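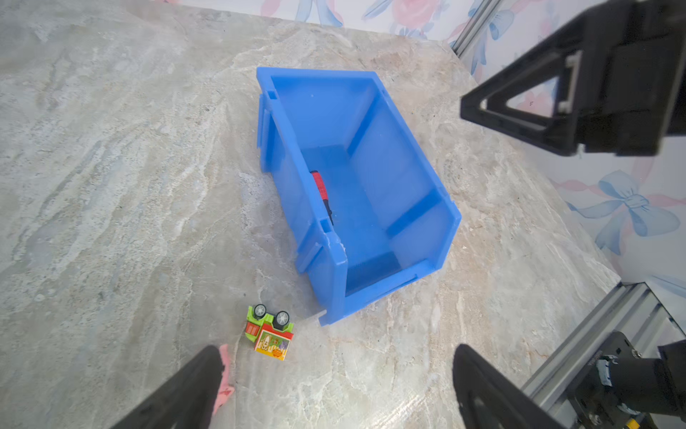 A blue stacking bin with a screwdriver in it, and a little toy truck still waiting for a home.

How to sort out a muddle of small things with open-fronted bins

Posted 2018-09-03 by Ching-wen Wei

I have been meaning to write this one up since February, when I finally emptied the two deep drawers under our kitchen worktop and found that they contained, between them, all the batteries we had ever lost, most of a chess set and a great many screws in a margarine tub. If you have a drawer like that (and I think most of us have at least one, even the tidy ones among us), then I hope this is some help. It takes an afternoon if you don't stop to play with things, and a good deal longer if you do.

What you need

A clear table, the bigger the better. A few open-fronted stacking bins, the kind you see on the wall in garages and bicycle shops. An old tea towel, a bowl of warm water with a drop of washing-up liquid, some sticky labels and a pen that doesn't smudge. A cardboard box for anything that is leaving the house.

I like the bins with the sloped, cut-away front, as you can get your hand in without lifting anything down, and I am very fond of the see-through coloured ones like the blue one at the top of the page. The light comes through the sides and you can tell at a glance whether there's anything hiding at the back. Ours came in two lots. The bigger ones are Soduren and the smaller ones are Jerness, and I'm sorry to say the two makes won't stack on each other, so do check before you mix them!

Step 1: Look over the bins

Wash them first if they've been in a shed. Then run a finger round the front corners, where they tend to get knocked. A pale scuff is only a scuff and I'd carry on using the bin quite happily, but if you can feel a proper split, give that one something light to hold and keep it on the bottom row. Wipe them dry before anything metal goes in.

Step 2: Tip out one drawer at a time

Only one, please. I know how tempting it is to have the whole lot out and get it over with, and I did exactly that, and we ate supper on our laps. If your table scratches or chips easily, lay the tea towel down where you mean to tip, and put heavy tools down by hand.

Step 3: Sort by who goes looking for it

My first attempt was sorted by what things were made of, metal with metal and plastic with plastic, and it looked lovely and was no use at all. My friend Ming-te Tam, who ran the stockroom at Skindelia for years, told me to think about who comes looking and what they're in the middle of doing at the time. So now we have a bin for putting up and mending (screwdrivers, the tape measure, picture hooks), one for electrical bits, one for sewing and one for small toys, and that covers very nearly everything.

Start each bin with one obvious thing. A screwdriver laid along the inside wall tells everybody in the house what that bin is for, well before you've got round to writing a label. Lay long tools lengthways and they'll take up hardly any room, and you can fit the little things in next to them.

Step 4: Deal with the toys

Toys get into everything in our house, and I expect in yours. Put them all in a heap to one side as you find them, trucks and animals and odd wheels together, and don't try to decide about each one as it turns up. When the drawer is empty, go through the heap in one go. Check that wheels are on firmly and that there are no sharp edges, give anything sticky a wipe, and stand them in their own bin, low enough for small people to reach. Please don't let them share with the tools, however much room there seems to be.

Step 5: Screws and other tiny things

Jam jars, every time. The cut-away front that makes these bins so handy is no friend to loose screws, which slide straight out if you tilt the bin. Ming-te's box of mixed wood screws had 1,000 in it when new, and he swears he is still finding them in the carpet. Put the jars inside the bin with the lids on.

Step 6: Label and stack

Stick the label on the front lip, and write it bigger than you think you need to. Set the heaviest bin at the bottom, make sure the upper one is properly seated before you let go, and I wouldn't go above three high on an open shelf.

Leave it all for a week before you buy any more bins. We ended up moving the sewing things next to the window and handing two spare bins on to Lui next door, who keeps her seed packets in them.

Next time I'll do the cupboard under the stairs, once I've found the floor of it.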